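Comecei a vender o passe de fim de semana de Prunberg porque me cansei de responder à mesma pergunta por mensagem: «vale a pena ir fora do verão?» Vale, e muito! Em junho a vila enche, é verdade, mas em outubro apanham-se tardes douradas junto ao rio e mesas livres em quase todo o lado.

# Passe Prunberg – duas noites, bilhetes e mapa

O passe junta numa só compra o que eu própria marcaria se fosse passar lá dois dias: dormida com pequeno-almoço no Estside (a pensão fica a uns passos da estação, e os quartos das traseiras são os mais sossegados), entrada em 9 ateliês abertos ao público, o barco da Ďurica para a outra margem e um mapa em papel, que eu continuo a preferir ao telemóvel. 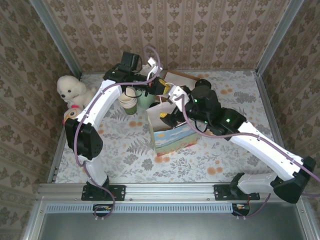
*Cãozinho de peluche sobre a toalha de fetos e pintas laranja*

## O que vem incluído

- Duas noites em quarto duplo no Estside, com pequeno-almoço
- Entrada nos ateliês da rota Atier
- Ida e volta no barco da Ďurica (última saída às 18h30)
- Mapa desdobrável com 13 paragens assinaladas

Os almoços e jantares ficam de fora. Já experimentei incluir um jantar fixo e as pessoas acabavam por querer outra coisa, por isso agora mando só uma lista de sítios de que gosto – a sopa de peixe junto ao cais é a primeira da lista e não sai de lá tão cedo.

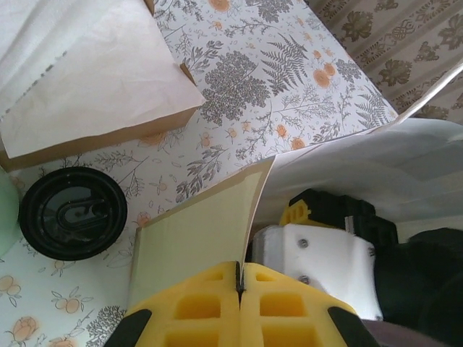 Última alteração desta página: outubro

## Preço e como comprar

O passe para duas pessoas custa 3000 coroas. Quem já tem onde dormir pode comprar a versão sem alojamento (referência 2318), que traz os bilhetes e o mapa e sai bastante mais em conta; peçam-me o valor por mensagem, que varia com a época.

Depois da compra envio os bilhetes por correio eletrónico e o mapa fica à vossa espera na receção do Estside. Se chegarem depois das 21h00 avisem, por favor! A porta da rua fecha e é preciso um código para entrar.

Podem mudar as datas uma vez, sem pagar mais, até à véspera. Cancelamentos com menos antecedência do que isso já não consigo devolver, mas o passe pode passar para um amigo, basta dizerem-me o nome.
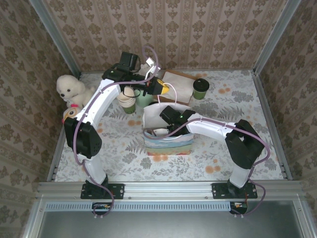
*Papel de parede bege às riscas e toalha com folhas de feto*

## Duas ou três coisas que me perguntam sempre

O barco anda com chuva, sim. Só pára com vento forte, e nesse caso o bilhete serve para o dia seguinte. As crianças até aos seis anos não pagam nos ateliês nem no barco, e na pensão põem uma cama extra se pedirem ao reservar.

Levem calçado bom. A subida até à rota Atier demora cerca de 13 minutos e é toda em calçada irregular – eu faço-a devagar, com paragem na fonte a meio. Os cães são bem-vindos no barco, com trela, mas nos ateliês depende de cada artista e convém perguntar à porta.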